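Speaker notes: Paperback cover painters and where their originals went

Slide 1. Say hi, thank Brisent for the room. Ask who still owns a paperback they bought for the cover alone. (Wait for hands! There are always more than people expect.)

Slide 2. How I got hooked. A box lot from the Lollier sale, 50 beat-up westerns and sea stories, most of them missing a spine. I wanted one book. I kept the whole box, and I've been chasing signatures ever since.

Slide 3. Working methods. Painters posed friends and neighbors, shot reference photos, then painted in gouache or casein on board. Show the horse that has clearly been a sawhorse. Slow down on this one, the brushwork up close is a joy.

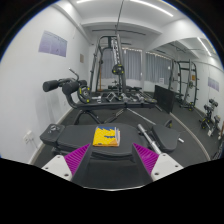

Weight bench, small gym room.

Slide 4. The Plellska list. 474 covers logged so far, 369 with a painter's name attached. The other ones are my favorite part of this project, so don't rush. Put up the two unsigned jungle covers next to each other and let people look at the hands. Same knuckles, same odd green in the shadows. I think it's one painter. I'd love to be argued with.

Slide 5. Where the boards ended up. Some went home with the artist, some were trimmed to fit a drawer, plenty were thrown out. Tell the Đoàn story here: a cover painting used for years as the back of a picture frame, face in, colors as fresh as the day it was done.

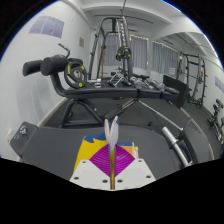
Kipchumba Rugemalira wrote to me after the June version of this talk that I'd been too quick to credit the painter every time, and that the art director often picked the pose, the palette and even the weather. Fair point, and I've added a line about it to this slide. Say the art director's part out loud.

Slide 6. How to look for a signature: under the lettering, along the bottom trim, in the folds of a coat. Pass the loupe around. Peter Jelínek has the spare.

Slide 7. Questions. Leave the list up on the screen and ask for names.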